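Tormont Tabletop Set: data card

Version: second release, August
Maintainer: Cristian Salazar
Status: usable, with reservations

What it is

Tormont is a collection of short tabletop sequences with household things: a woven basket with a lid, a glass plate, toy fruit, colored cubes. There are 689 sequences in this release. The first one had 330, and I don't recommend it to anyone.

The subject is putting things away and taking them out again. Whether that deserves to be called "tidying," as the old card did, is open to question. Moving a papaya from a plate to a basket is moving a papaya. I have dropped the word from the labels.

Objects

The fruit is toy fruit. Please don't report results on it as results on food. It doesn't bruise and it has none of the variation you get in a grocery bag. The cubes are plain, and they are the easiest things in the set by a wide margin. If your numbers look wonderful, check how many of your test sequences are cube sequences.

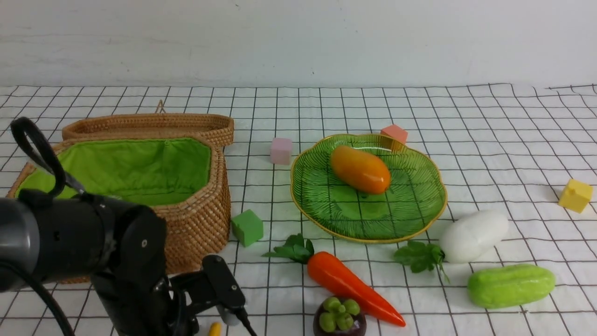
The plate is another matter. It is green glass, the grid of the cloth shows through it, and every outline method we tried from the Gurska toolkit had trouble finding where it ends. The gold rim helps less than you would expect. Plate outlines were redrawn by hand in 300 sequences. The rest are as the toolkit left them, and I wouldn't trust them near the scalloped edge.

Labels

Each sequence has one sentence and a list of object names. "Basket open" means the lid is up. It says nothing about what is inside, and the old Dabbas labels that claimed otherwise have been removed.

The cloth

People like to use the grid as a ruler. The cloth was laid by hand, and it shifts between sessions. Measure with it if you must, but don't publish the measurements.

Known problems

One table, one wall, one basket. Claims about "homes" or "kitchens" made from this set are not supported by it.
Color names were chosen by one person. Pink and pale pink are the same label.
Kustier asked for 2,000 sequences. That was never realistic and the number should not be cited.

Corrections go to Cristian, with the sequence number.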